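Skurach league discs: what I found after one winter

Posted by Temitope Ibrahim

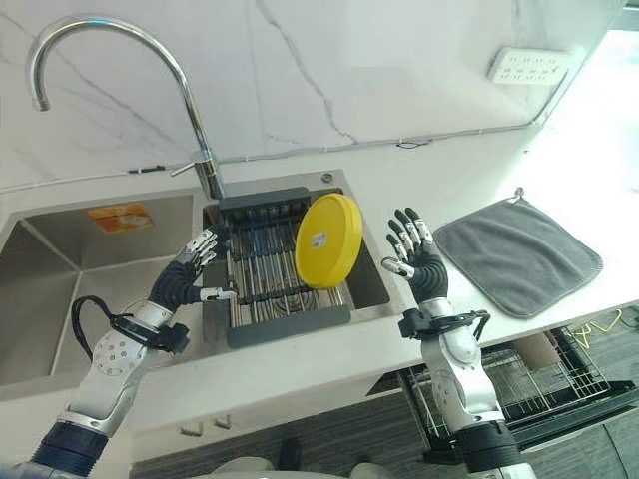 Two hands over the sink, with the dish rack in the right basin.

I have been throwing the Altum since January, mostly at the field behind the Emer leisure centre, and have enough notes now to write something down.

The Altum is a midrange disc with a shallow rim and a slightly domed top. Mine came in the firmer of the 2 plastics. On a flat release at moderate power it holds straight for most of the flight and then fades left, right hand backhand. With any headwind above a light breeze it turns over, and I would not pick it for an exposed fairway.

I logged 276 throws from a fixed mark, measured with a long tape and a peg. The longest carried 100 metres with the wind behind it. I do not count that one. Typical throws came down a good way short of it, and the spread left to right was smaller than with the Yusuf I used last year. The Yusuf is the better disc in wind and the worse one in cold, as its rim gets slick below about five degrees.

Wear is acceptable. The leading edge has one nick from a concrete tee and some scuffing underneath. Flight has changed a little: the late fade is weaker than it was when new, so I now aim nearer to the basket. Washing in warm water with a drop of washing-up liquid restores most of the grip. Dry it flat. I left one leaning against a radiator and the rim took a bend that has not come out.

The Skurach league accepts it for all rounds. Full throw data is in the spreadsheet, row 785 onwards, under the winter tab. I will add the softer plastic once I have thrown it enough to compare.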